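Notebook – packing bench, December

14:20. Continued the basket trial for the Kisel order. The question is still whether the black slotted baskets can go straight from the bench to the Floscombe shelving, or whether the wrapped goods need decanting into cartons first. Cartons cost us a second handling step and I would like to drop it.

Shelf clearance at Floscombe is the limit. The baskets nest well empty, but a filled one takes whatever height the packaging wants. Clear film does not stay pressed down. Pushed flat by hand, it was back up within 2 minutes, so pressing is not worth doing. The usable figure is the heaped height, not the rim height.

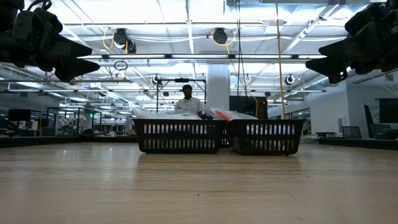
Plastic-wrapped stock standing above the basket rims, light wood table.

Slots: fine for checking that a basket has something in it, poor for reading labels. Kwon wants the label visible from the aisle. Suggest a tag clipped to the rim – cheaper than repacking everything label side out.

Feet: the baskets stand slightly off the surface, so they lift easily with fingers under the base. Check that the feet do not catch on the wire shelves. Not tested today.

Table: 1650 mm long, enough for filling and checking at one end and finished baskets at the other. Glossy top, and it shows glare in the afternoon. Matte mat on the list for Briltmont, low priority.

Load: set the limit at 70 percent of rim height for loose film packs, free heaping for the larger bags. Review after the next delivery.

To do: measure heaped height on 2 baskets, try the rim tags, ask Floscombe for the real shelf spacing – the drawing is old.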